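4.2 Floor Pickup

The second group of tasks takes place at floor level. In our earlier survey of chores, picking things up off the floor came out as the job people most wanted to hand over, ahead of dishes and laundry. It is also a job that table-mounted benchmarks leave out, as the work surface there is fixed at one height and the objects are placed well inside the reach of the arm.

We used the same objects as in Section 4.1 and added ordinary items from the lab: product boxes, balls, shoes, cable coils and paper bags. Objects were set down within a strip of floor next to a desk. The desk was kept in its normal place with its monitor and cables, and nothing on it was tidied for the trials. A trial began with the gripper above the floor and ended when the named object had been placed in the Kurstead bin, or after two minutes. The operator, Montri Panyasiri, gave the name of the object and did not touch the controls again unless the stop rule in Section 3.4 applied.

Figure 3 gives the view from the head camera with a box between the fingers and a ball close by. The desk takes up much of the view in this pose, and the floor area that matters for the grasp is a small part of the picture. The policy receives this image at reduced size together with the joint readings. It has no depth input. 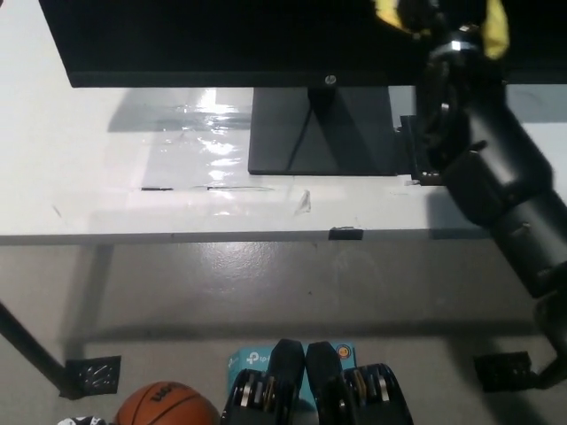

Figure 3. Head camera view during floor pickup. The gripper is at the bottom center, with a light blue TP-Link box between and behind its fingers and a basketball to the left.

We ran 290 floor trials with the Grondlow policy and the same number with the Zeleke baseline. Both were trained on the same 1123 demonstrations, of which 29 were later found to have a wrong object label. We left these in, so that the results can be compared with those in Section 4.1.

Boxes were the easiest class for both policies. When a box lay with its narrow side across the opening of the fingers, the grasp usually went through on the first try. When it lay the other way, the Grondlow policy tended to turn the wrist and try again, while the baseline pushed down on the top face until the trial timed out. Thin cardboard was sometimes dented. We counted a dented box as a success if it reached the bin, but a person who wanted to return the product to a store might not.

Balls were much harder. A basketball is too wide for the gripper, and neither policy had been given any other way to move one. We kept the basketball in the set as a distractor, and also as a named target in a small number of trials to see what the policies would do. In those trials the fingers touched the ball and it rolled, often under the desk. The policy then followed it until the arm reached its joint limit. A person in the same position would use both hands, or roll the ball along with a foot. Tennis balls could be grasped once they were still, and most failures with them came from the first touch.

Clutter had a larger effect than we expected. With one object on the floor, the choice of target was almost never wrong. With a second object touching the first, both policies closed on the wrong item more often, and the baseline would at times close on the gap between the two. Adding a third object made little further difference.

The desk itself caused a separate kind of failure. Its legs and foot pads are dark, as are the fingers, and when an object lay near a foot pad the approach was slow and was sometimes broken off. We repeated part of the test with the Festunix segmentation module masking the furniture. This reduced the number of broken-off approaches but added a delay before each motion, and several trials that would have succeeded ran out of time.

Taken together, these results do not support leaving the system alone in a room with things on the floor. It can clear small boxes and soft items from an open area if someone is there to deal with whatever rolls away. The time per object is also well above that of a person, even in the trials with no retries. We return to the question of speed in Section 5, where the shop-floor sorting task is described.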